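Accueil | L'association | Comptes rendus | Contact

Compte rendu de la réunion des habitants – résidence Clalton

Présents : Mwajuma Muriithi (présidente de séance), Ourania Antoniadis, Rangi Lockyer, Jarlath Lynch. Excusée : Ebony Katene.

La séance est ouverte à 18 h 30. Le compte rendu de juin est adopté sans modification.

1. Buanderie
Les horaires passent à 7 h – 21 h à partir de juillet. Rangi Lockyer rappelle que le linge oublié est déposé sur l'étagère de l'entrée et gardé un mois. Le tarif des jetons ne change pas.

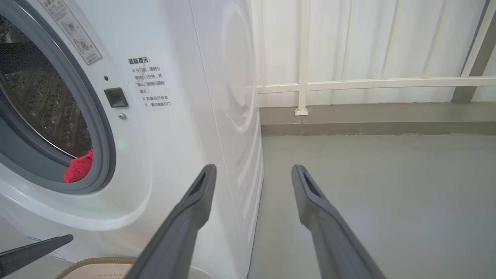

Jarlath Lynch demande que le planning soit de nouveau affiché dans le hall. Accord de tous. Ourania Antoniadis s'en occupe.

2. Jardin
Le devis de Wendix pour la reprise de l'allée s'élève à 900 euros. Il est jugé trop élevé – un second devis sera demandé à Gudo. L'achat d'un récupérateur d'eau, environ 400 euros, est voté par trois voix et une abstention.

3. Fête d'été
77 inscrits à ce jour. Il manque encore 6 tables. Ebony Katene a fait savoir par courrier qu'elle pouvait prêter la sono.

4. Questions diverses
La minuterie du deuxième étage est toujours en panne. Relance à faire auprès du syndic.

Séance levée à 20 h 10.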